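Cloth Folding, Week Six

15 Apr 2024

I promised to write more often about the robot course, and I did not keep the promise. My last post was in February, when our group had just received the two arms and we were still arguing about screws. Since then many things have changed, so this post will be long.

For new readers: I am taking an evening course in practical robotics at Flerness, the technical school near my home. I am older than most of the other students and I came with almost no background in programming. Every group must choose one household task and teach it to a pair of small arms. One group chose to sort cutlery. Another chose to open jars, and I feel sorry for them. We chose to fold cloths, and we named our project Groneta, after the street where we have coffee after class.

Our teacher, Flora Haldane, warned us in the first lesson that cloth is difficult. A cup has the same shape every time you look at it. A cloth has a new shape every time you touch it. I understood the sentence then, but I did not feel it until I tried to move one corner with a gripper and watched the other corner go with it.

The task sounds small. The arms should take one cloth, lay it flat, and fold it. The rolled cloths wait in a white basket at the back, and we have several colors, so that the program does not learn to look only for blue. For the first part of the course we worked only with the pink one, because it is easy to see against the flowered sheet on our table.

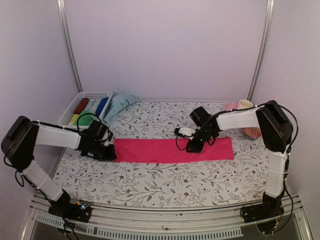 The pink cloth in a long strip between the two grippers, with the basket behind.

A long strip like this one is a shape I like very much, because you can check the edges with your eyes. If the upper edge is straight, the two arms agree with each other. If it makes a wave, one of them is pulling too early. I keep a notebook for this, and I write "straight" or "wave" after each try. My group laughs at the notebook, but they ask to see it when something goes wrong.

We record every try by moving the arms ourselves. The goal for the end of the course is 300 good tries. Flora told us that the students in last year's class wanted to make 1,000 and finished very tired, with many bad ones among them. She prefers that we do fewer and look at each of them again before we keep it. So the last part of every evening is for watching, and this is the part where I have learned the most.

The most difficult thing for me is to move two arms together. My right hand is quick and my left hand is always late. At home I practiced with a dish towel and two pairs of kitchen tongs. My husband found this very funny, and then he tried it also and was worse than me, which was a good evening.

After the pink cloth we went on to the light blue one. It is a different exercise for me, because I must bring the two arms close to each other in the middle of the table, and I am always afraid that they will touch.
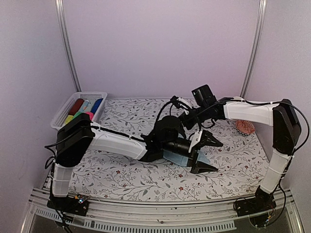
Light blue cloth on the table, both arms reaching to the middle.

When the arms are so close, I cannot see much of the cloth. I lean to the left, then to the right, and I lose my patience. Flora's advice was to stop, open the gripper, move one arm back and begin again. It costs time, but I make fewer mistakes when I follow it. We have also made a rule in our group that only one person may give advice during a try. Before this rule we had five opinions for every fold.

Next week we will change the position of the basket a little and see how much trouble it makes for us. I also have to write my part of the report, and I have written only the title. If you have experience with folding cloth by machine, please leave a comment, also if your experience was bad.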